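A Monday at the Clernix open day

I'd been meaning to get out to Potham for ages, and when Clernix finally opened its doors for a day I put my name down the same morning. They fit out and test service robots for hotels and serviced apartments, and the whole day was given over to good practice: how people should work around the machines, how everyday tasks get written up before a robot is allowed near them, and who signs what. Dry stuff on paper, I know, but I had a lovely time and came home with a notebook full of scribbles.

The bus let us off at the wrong gate (my fault, I told everyone to follow me) so we missed the coffee and went straight into the welcome talk. It was short and friendly. The site keeps a rule book of 100 pages, and the woman giving the talk cheerfully admitted that the first edition was far too long and that people had stopped reading it. The new one is organised by room, so if you're working in a kitchenette you read the kitchenette pages and you're away.

After that we went through to the training wing, where they have guest rooms laid out in a row, each with its own sheet by the door. The sheet gives the walking speed allowed for the robots, the areas where they must stop if a person comes within reach, and the height of every surface they may use. I liked that the colours were the same all the way along. The bloke beside me, who works in aged care, took photos of every one of them and I rather wish I'd done the same.

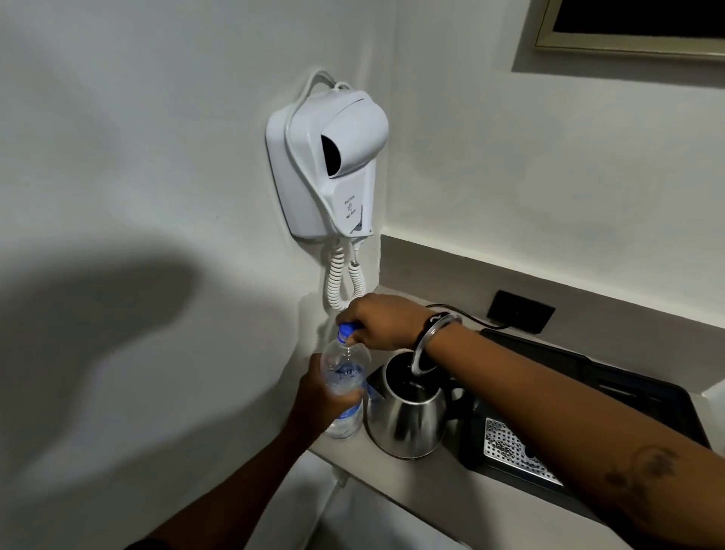 The part I'd really come for was the task write-ups. Before any job goes to a robot at Clernix, a person does it by hand and somebody else writes down each action, then the two of them argue over the wording until a third person can follow it cold. Filling a kettle sounds like nothing at all until you try to write it. Is the lid open before you reach for the water? Which hand steadies the bottle while the other one is on the cap, and where does your forearm go while you're at it? With the kettle sitting on its power base and a bottle being held right beside it, their draft rule on liquids near electrical gear suddenly made a good deal of sense to me. The rule asks for the kettle to be lifted off its base before pouring, and there was a spirited chat in our group over whether a person would ever bother. I'm afraid I wouldn't. There's also a line about keeping anything that pours away from outlets and cords, and another about wrist jewellery, which has to come off for work beside a moving arm but is fine for the hand-done version.

Lunch was sandwiches and a very good lemon slice.

In the afternoon we had the demonstration bay. The robot there is called Wuter, and it moved cups from a bench to a shelf behind a painted line while a supervisor stood at the stop button. They stick to a 4 hour limit on a supervisor's shift, with a proper break in the middle, and the log has to be signed at both ends. Wuter did pause twice for no reason I could see — the supervisor simply wrote it down and carried on, and I was impressed by how unfussed she was.

We finished in the Chowdary room, named after the old mill that stood on the site, where they keep the incident book. It's up to entry 575, most of them tiny: a dropped spoon, a door left ajar, a sheet that had gone missing from its hook. Visitors are welcome to leaf through it, and I did, for longer than was polite.

If you're thinking of going, wear closed shoes (they do check) and allow more time than the program says. Parking is free after 5, and the bus stop you want is the one by the front gate.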